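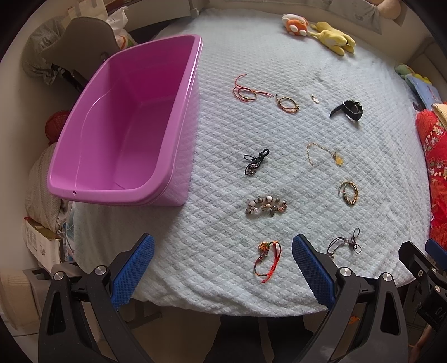 Bracelets and a pink-purple tub on the quilted blanket. The braided gold and brown one is to the right of the red string.

An open day at the Kastedora braiding mill

I have wanted to get inside Kastedora ever since I learned that the cord in my craft drawer was made less than an hour from my sister's house. They open the doors in April, for one morning only, and this year I finally had my name on the list. I was so early that I had time for a coffee and a second coffee at Martens, the bakery across the canal (get the almond thing, it's flat and looks like nothing and it's wonderful).

The mill is a long brick building with a saw-tooth roof, and you hear it before you find the entrance. It's a kind of fast clatter, like a drawer of forks being shaken, and it never lets up. We were 11 in our group. Earplugs were handed out at the door, and then Kobe Van Loon, our guide, took us straight onto the floor. He has worked there as a machine setter since he left school and he shouts beautifully – I caught nearly every word.

If you've never seen a braiding machine going, imagine a maypole dance with bobbins in place of the children. Half of them travel one way around a track, half go the other way, and they weave in and out past each other so quickly that the colors smear. The finished braid climbs out of the middle, perfectly calm, at a speed that seems to have no connection with all that fuss underneath. I could have stood there all morning! Kobe slowed one right down so we could follow a single yellow bobbin on its way around, and several of us lost it anyway.

Most of what they make is plain stuff. Drawstrings, blind cords, piping for cushions, the white elastic that goes into pillow protectors. The fancy cord for jewelry and trimmings is a small corner at the back with the oldest machines, the ones Kobe called the Busas, after the workshop that built them. They're painted a dark green and the oil cups are brass. One of them was running a flat braid in rust and cream, and a woman in our group asked if she could buy it off the end of the machine. She could not, but it was in the shop later.

Then upstairs to the dye room, which smells of vinegar and wet wool. Wilma Verhoeven runs it, and she had laid out hanks of the same red from five different batches to show us how far they can drift. I would have called them identical. She moved them to the window and suddenly one was plainly orange. She dyes a test length first, dries it with a hairdryer, and checks it in daylight before she'll let a full batch go in. On dark winter afternoons she just waits until the next morning, and the sales office has learned to live with it.

She also told us how to look after braided cord at home, and I wrote it all down on my hand and then on the back of the bakery receipt. Wash it in cool water with a drop of dish soap. Lay it flat on a towel, don't hang it, or the braid stretches out and goes narrow in the middle. Seal cotton ends with a dab of glue and leave the lighter for nylon. Metallic thread shouldn't be folded sharply, so store it in loose loops.

After the dye room there was a hands-on table, where we each made a short four-strand braid around a foam disk. Mine leaned. The boy next to me, who I'd guess was nine, finished 2 before I had finished one and then very kindly fixed my tension.

The shop is in the old packing hall and it was a crush, so go there first if you're serious about buying. Remnants are sold by weight from wooden crates. I came away with a 100-yard spool of waxed cotton in bottle green, a bag of mixed ends, and a card of Zeltico clasps, the little push-together kind I can never find anywhere else. They take cards now, but the crate lady prefers cash and said so.

Practical bits: parking is on the street and fills up by nine. The stairs to the dye room are steep and there's no elevator, though the whole braiding floor is on the level. Wear shoes you don't mind getting lint on. Tours last 2 hours, and ours ran over because of all the questions, quite a few of them mine. Sign-up for next year is on a clipboard beside the shop door, and I put down my sister's name as well as my own.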